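Ticket 925: Left arm stops with a grip fault when picking cloth from the bin
Site: Bredau, cell 6
Status: open, workaround in place
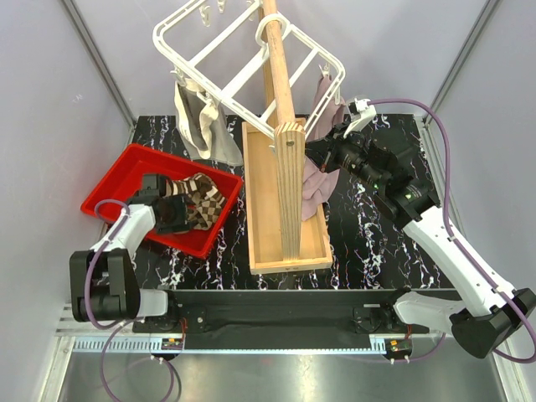 Hello again, and thank you for being so patient with me on this one. The fault came up again a little after lunch, and I've finally got enough notes to be useful to you, I think!

What happens is that the left arm goes down into the red bin, closes on the fabric, and then stops dead with code 69 on the screen. The right arm carries on for a moment as if all is well and then times out waiting for its partner (poor thing). It has done this since we loaded the Brurnus update in May, and before that I don't remember seeing it even once.

Tried so far:
- Restarted the controller. Fine for 2 cycles, then the same code.
- Reseated the plugs on both connector boards along the front strip. No change.
- Swapped in a thinner cloth. It ran much longer, but it did fault in the end.
- Lowered the closing force on the left gripper. This helps the most, although now it drops a corner every so often.

I did wonder about the purple cable, because it loops near the wrist and then comes down over the elbow, and I thought it might be pulling when the arm reaches low. I moved the arm slowly by hand with the power off and couldn't feel any tugging, but I'd love a second opinion from someone who knows these better than I do.

One safety note, please. After the fault the gripper stays closed and holding, so we now press the stop button before anyone reaches in to free the cloth. I've taped a reminder to the door.

Could you tell me whether going back to the old gripper settings file is safe, or would that upset the rack calibration? I'm at the desk until 6 and happy to run anything you'd like.

Recent tickets
Munteanu cell: right arm drifts after homing
Hostometti: clips not released at end of cycle
Bredau: stop button lamp stays lit
Brurnus update: login screen appears twice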